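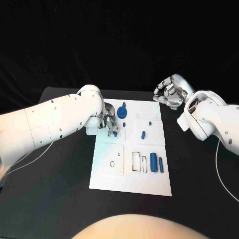 Newsletter > Spring Issue > Workshop and Learning Spaces

Assembly Boards Return to the Fimesley Learning Center

The Fimesley Learning Center is pleased to announce that its assembly boards will again be available to members from April. The boards were withdrawn over the winter while the workroom was repainted and the storage shelving replaced. Members who held a booking at that time have been contacted and will be given first choice of sessions.

Each set consists of a large white board and a supply of separate parts, to be positioned and fitted by hand. Blue has been kept for the parts so that they stand out clearly against the board and the dark tabletop. The range includes small pieces that go with a white rectangular plate, as well as larger shapes such as the round stepped disc with a narrow end. The center has also hung black fabric behind the table, in response to comments that the window wall made close work tiring in the afternoon.

Sets may be used in the workroom on the ground floor or borrowed for use at the Tolholm branch. The loan period is two weeks. Groups may reserve up to five sets at one time, subject to demand, and are asked to give the name of a responsible adult when booking. Loans to Tolholm travel with the regular branch delivery and should be requested before noon.

Members are asked to observe the following when using the boards:

Lay the board flat on the table before any parts are taken out.
Keep food and drink on the side counter.
Return all parts to the storage box and report anything missing to the front desk.
Do not force a part that resists - staff will be glad to assist.

The purchase of additional sets was made possible by a grant of $3000 from the Trureck Fund, whose support for practical learning at the center is gratefully acknowledged. Part of the grant has been set aside for replacement pieces, which have in past years been difficult to obtain individually.

An introductory session will be held in the workroom at 2 p.m. during the first week of the program. No experience is needed and there is no charge, but places are limited and should be reserved at the front desk. Printed instruction sheets are available in large type on request.

Related items

Seixas Room: Revised Booking Hours
Tolholm Branch Delivery Schedule
Tool Library: Returns and Renewals
Trureck Fund Grants for Community Learning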